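Local Business | Warehousing

Arkville packing site adds robot arms, and the pickers have questions

ARKVILLE - The grocery packing warehouse run by Prekden on the east side of town has put robot arms on its mixed-box line, and the company says the change will make the work easier and safer for everybody on the floor. Whether it does depends a lot on who you ask, and on what time of day you ask them.

The company put in the first arms in February. They pick snack boxes, biscuits, tea and other small packaged goods from a flat gray work surface and set them into trays for corner shops and office kitchens. Until then the job was done entirely by hand, by a crew of 20 on each shift. That crew is now 13. Prekden says no one was let go and that the other seven were "moved to growth areas of the business." Asked which areas, site manager Karim Ezzat listed returns, cleaning and the loading dock.

"We didn't buy these to get rid of people," Ezzat said. "We bought them because this is hard, dull work and we could never keep the line fully staffed."

That last part is true enough. Turnover on the mixed-box line has been high for years. But several people who work there say the reasons were the pay and the late shift, and neither of those has changed.

Zulema Navarrete has packed boxes at the site for six years. She used to fill trays. Now she stands at a station between two arms and fixes what they get wrong. Boxes land crooked, or label side down so the scanner can't read them, or two go in where there should be one.

"They told us we'd be supervising," she said. "I'm picking stuff up and turning it over. It's the same reach, only now I'm waiting on the machine before I can do it."

Prekden gave out a sheet with a target of 500 picks an hour for each arm. The shift log for one recent evening, which a worker showed to this reporter, had the better of the two arms nearest the dock at 336. Ezzat did not dispute the number. He said the target was for a line running a single product, and that mixed orders will always be slower. The sheet does not mention single products. The line where the arms were installed is, as the name says, the mixed one.

Part of the trouble is what the arms are being asked to handle. Tins and jars go through well, workers say. Light cardboard is harder. Squeeze it too much and the box gets crushed, squeeze too little and it slips. Each arm has a small camera at its wrist looking down past the two black fingers, and operators can call up that view on a screen when a pick is flagged. A slim box with its label facing up is the friendly case. Plenty of what comes down the line is less friendly than that.

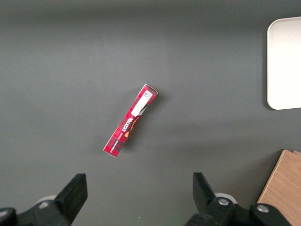

What the workers want

Celeste Medina, who speaks for the packers in meetings with management, said she has no quarrel with machines as such. She wants three questions answered in writing: what the pay grade is for people who now tend the arms, who gets blamed for crushed stock, and how long the seven who were moved will stay where they are.

The second question matters more than it may sound. Damaged goods used to be counted against the packer's station. They still are, even though the station is now shared with a machine. Medina said two people were given warnings in the first weeks and that both were later withdrawn. Ezzat confirmed the warnings were withdrawn and said the policy was "under review." He gave no date for the review to finish.

On pay, the company's position is that tending an arm is the same job as before. The training, though, took two full days, and included clearing jams, restarting the system and reading fault codes. Packers never had to do any of that.

The firm that sold and set up the arms, Hashmi, sent Roksolana Melnychuk to answer questions at the site. She said early numbers are always lower and that the arms improve as the grip settings are adjusted for each product.

"You don't judge it on the first few months," she said. She did not say which month would be a fair one to judge it on.

Fewer sore wrists, maybe

Prekden's strongest claim is about injuries. Wrist and shoulder strain is common on the line, and the company says reports of it are down. It declined to share the figures. With seven fewer people packing on each shift, some drop would be expected in any case.

Madhu Dwivedi, who was moved from the line to the loading dock, said his wrists do feel better. His back doesn't. The boxes on the dock weigh a good deal more than tea and biscuits, and he would go back to packing if there was a spot.

The company plans to put the same arms in its Rondville warehouse, which is larger and runs overnight. Ezzat said staff there will be consulted first. Medina said the packers in Arkville were consulted too, at a meeting held after the floor had already been marked out for the machines.

Last updated: 4:40 p.m.

Related
Rondville warehouse seeks permit for longer overnight hours
Bus route to Arkville east side may lose its late run
Grocery packers ask for second break room
Tags: jobs, warehouses, automation, Arkville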